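The Statement

Jin-sol Ma had been asked for a statement of 580 words, and by the time the kettle boiled she had nearly all of them and liked almost none. The man from the Palla Courier had been kind about it. He said that families often found it easier to write something down than to talk, and that the paper would print it just as it came, commas and all, once the court had finished with the matter on June 7, 2022.

So she sat at the kitchen table in the house on Yoon Street, where her aunt had lived for 27 years, and she tried again.

"My aunt was a generous woman," she wrote, and then she put the pen down, because her aunt had once charged her own brother for a jar of pickles.
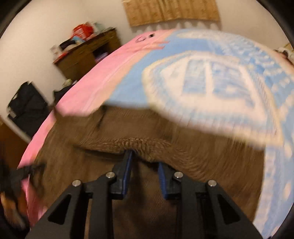 The trouble was the man himself. He had stood up in May, in a gray jacket too big across the shoulders, and said the word guilty before the clerk had quite finished asking. He had been driving back from Hideditz in the rain, and he had been looking at his phone, and that was all there was to it. Jin-sol had spent the whole winter getting ready to hate him through a long trial, and now there wasn't going to be one. She felt a little like someone who has carried a heavy suitcase to the station and found the train already gone.

She wrote a paragraph thanking the officers, especially the young one who had come to the door and taken his shoes off without being asked. She wrote another for the neighbors, who had brought so much soup that she'd had to borrow space in the freezer at the Grudeo Bakery.

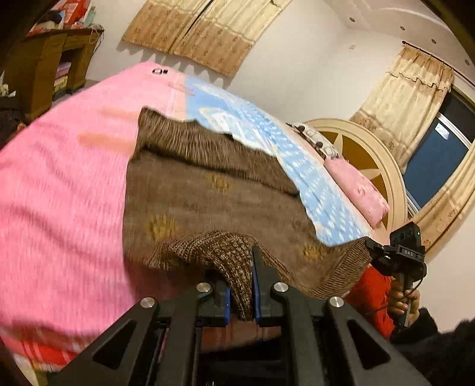
Then she wrote about the choir, and the 2000 dollars her aunt had raised for its new piano by being, as far as anyone could tell, simply impossible to refuse. She wrote about the pickles too. She crossed them out, drank her tea, and put them back in – her aunt would have wanted her brother's name spelled correctly, at least.

It was getting on for 7 when she telephoned the paper.

"It's longer than you asked for," she said.

"That's all right," said the man. "Is there anything in it for him? For the driver, I mean. People sometimes like to."

Jin-sol looked at the pages for a good while. Out in the street a child was calling for a dog.

"There's one line," she said. "I may still change it. Could you give me until the morning?"

He said that he could, and she thanked him, and went to find a better pen.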